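Clirnen Football Club

Clirnen Football Club is a semi-professional association football club based in the river town of Clirnen. It plays in blue and mustard, a combination adopted when two rival clubs merged and neither would give up its shirts. The club has spent most of its history in the third regional division, with two promotions, both of which lasted a year.

Origins

Before 2000 the town had two clubs, Clirnen Athletic and Baert Rovers, whose grounds stood on opposite banks of the river. Relations were poor. Athletic regarded Rovers as a works team with ideas, and Rovers regarded Athletic as a lawn with a bar. By the late nineties both were losing money and, more often than not, matches. A merger was approved in June 2000 by a vote of 200 to 188, the second figure including several people who later served on the new club's board.

The new club took the town's name, Rovers' manager and Athletic's debts. A proposal to call it Clirnen United was dropped after the first public meeting, on grounds of accuracy.

Ground

Home matches are played at Losten Park, on the former Athletic side of the river. The ground holds 1563 spectators, a limit set by the fire inspector and so far tested only once. There are 570 seats, all in the east stand, which faces the afternoon sun and is known locally as the Squint. The remaining places are on grass banks and a short concrete terrace behind the north goal.

The playing surface slopes toward the river. Visiting teams have complained about this in writing for years, and the club's standard reply points out that the sides change ends at halftime. The slope was surveyed after one such complaint and found to be within the rules, though the surveyor's report described the south corner as "adventurous."
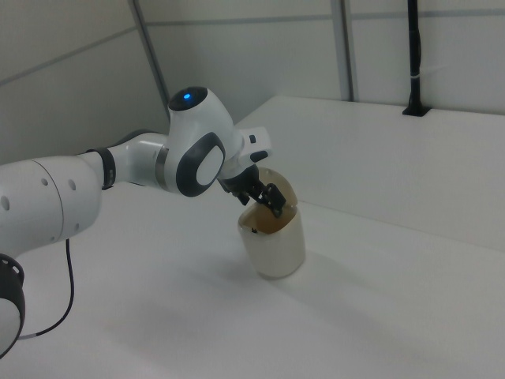 Aaliyah Lemieux

The Van den Broek years

Cor Van den Broek, a former goalkeeper, managed the side for its first seven seasons. His teams defended deep and were not much admired outside the town, or in large parts of it. They did, however, win the club's first promotion, finishing second despite scoring fewer goals than the team that came ninth. Van den Broek was asked about this so often that he began bringing a printed league table to press conferences and pointing at it.

The following season ended in relegation with two matches still to play. He stayed on for three more years and left after a dispute over the training schedule, which he wanted moved to mornings. Most of the squad had jobs.

Cup run

The club is best remembered for reaching the semifinal of the regional cup under Trinidad Urrutia, who took over after a run of short appointments. Clirnen won three rounds on penalties and a fourth when the opposing side fielded a suspended midfielder. The quarterfinal, against Idutard, was won outright by a single goal. Its scorer, full back Rubens Aldane, has maintained that it was a shot. Urrutia has always called it a cross.

The semifinal filled Losten Park to its limit for the first and only time. Clirnen lost 4–0. Supporters stayed on to applaud for so long that the groundskeeper turned off the floodlights.

Rivalries

The merger left the town without a derby, and the gap was filled by Idutard, whose ground is a short train ride upstream. The fixture is contested for a brass oil lamp, donated by a hardware store that has since closed. Idutard hold it at present and are said to have had it polished, a step considered provocative in Clirnen.

A smaller dispute concerns the old Baert Rovers supporters, a group of whom still watch from the north terrace in their original green scarves. They cheer for the club in the second half only.

Women's team

A women's team was formed by Morena Bianchini, who had played for Rovers as a junior, and it has been the more successful side by most measures. It has won its division twice and has yet to be relegated. Lorna Manalo, the captain, holds the club record for appearances across both teams. The men's team was given the larger dressing room until the second of those titles, when the two were swapped.

Colors and crest

The shirt is blue with mustard sleeves. The crest shows a bridge, in reference to the merger, although no bridge connects the two former grounds directly and away supporters who follow the crest tend to arrive late.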